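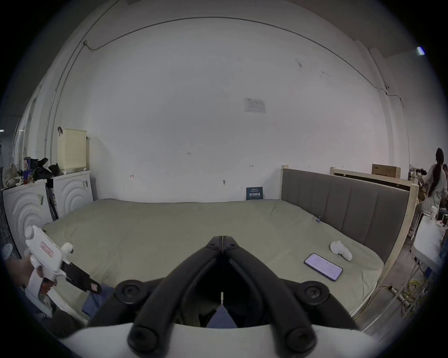
Hand-held demonstration collection is a way of gathering examples for a robot learning system in which a person does the task with a gripper tool held in the hand, and no robot arm takes part. The tool carries a camera which looks forward over its two fingers. The recordings are later used to train a policy, that is, a program which decides how a real robot should move when it sees a similar view.

Terms

One recording of one task, from start to finish, is called an episode or a demonstration. The person who holds the tool is called the collector or the operator. Household tasks with cloth and small objects are a common subject, for example picking up a sock from a bed or moving a telephone to another place. If a task needs two hands, the collector holds one gripper in each, and the two recordings are joined by their time stamps.

Equipment

The gripper usually has a handle with a trigger, a light plastic body and two fingers that close towards each other. Ribbed soft fingers are preferred by many groups, as they bend around an object and forgive a small error of position. The camera has a very wide lens. Straight walls look curved in such a view, but the fingers, the object and a large part of the room are all seen together, and the position of the tool can be calculated from the fixed things in the room. A plain wall gives few points for this calculation — printed notices, furniture and other objects with clear edges make it easier.

Procedure

The Prullside guide, which was written for small collecting teams, divides the work into sessions of 60 episodes. Before each session the collector opens and closes the gripper fully, so that the width of the opening can be measured. Then the objects are placed and the first episode begins. Between episodes the objects are moved and turned. If they always lie in the same place, the policy learns the place and fails when the object is elsewhere.

The guide advises to change the room or the furniture after 100 episodes of the same task. Rooms do not need to be tidy or empty, and other people may work in the background. Their presence is considered useful, provided that they do not touch the objects of the task.

Checking

Episodes are checked before training. An episode is removed when the position of the tool was lost, when the fingers leave the view, or when the collector stops for a long time in the middle of a movement. In the Pratitz household set, 14 of the first 100 episodes were removed in this manner, mostly because of quick turns of the wrist. The later Plelleck set kept failed grasps if the collector corrected them in the same episode, and marked them with a separate label.

Limits

A human wrist can reach positions which a robot arm cannot. The Vītola method therefore tests each path against a model of the arm and throws away those it cannot follow. Force is also not recorded by most simple tools, and this matters for thin cloth, where a camera alone does not show how firmly the fingers press.

See also: learning from demonstration; teleoperation; grasp planning

28 shares · 14 comments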